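Section 4. First use and cleaning of the Skilwood pour-over kettle

The card in the box says the kettle is "ready to pour in seconds." Set aside more time than that. Most of the complaints that reach the Zwane service desk come from people who skipped this section.

4.1 Before the first boil

1. Take off the lid and pull out the paper tube inside the spout. It is easy to miss.
2. Wash the lid and the inside of the kettle with warm water and a drop of dish soap. Keep the base dry.
3. Rinse until you see no suds in the spout.
4. Fill to the 600 ml line, boil, and pour the water away. Do this twice. The leaflet says once, but one boil usually leaves a faint machine-oil taste that you will blame on your coffee.

CAUTION: Do not boil the kettle dry to "burn off" the smell. This advice turns up on forums and it ruins the seal.

4.2 Setting the temperature

1. Place the kettle on the base and press the dial once.
2. Turn the dial to the number you want. The display moves in steps of one degree. Treat the last digit as decoration. The sensor sits under the floor of the kettle, and the water at the spout will be cooler.
3. Press again to start. The light goes solid when the set point is reached.
4. Wait 40 seconds before pouring.

NOTE: The Setari app offers 13 "roaster profiles." As far as we can tell, these are temperatures with names. You can get the same result with the dial.
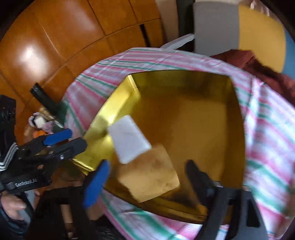
Gold-lined box with striped cloth, white block and tan pad.

4.3 Descaling

The Cloltine filter insert is sold as a way to avoid descaling altogether. It slows scale down. If your water is hard, you will still need to do the following, probably every couple of months.

1. Remove the insert, if you use one.
2. Fill the kettle halfway with equal parts white vinegar and water.
3. Heat to 80 degrees and switch off. Do not boil vinegar in a closed kitchen.
4. Leave for half an hour, then empty and wipe the floor of the kettle with a soft cloth.
5. Boil fresh water and discard it. Repeat until the smell is gone.

CAUTION: No steel wool, no scouring powder, no dishwasher. "Dishwasher friendly" on the sleeve refers to the lid only.

4.4 If the pour is slow or uneven

1. Check the spout for scale and for any leftover paper.
2. Check that the lid vent is open.
3. If the pour still sputters, lower the fill level. The kettle is rated to the top line but pours badly when it is that full.

If none of this helps, write to the service desk and quote part number 289 for a replacement lid. Try the lid before you agree to pay for a new kettle.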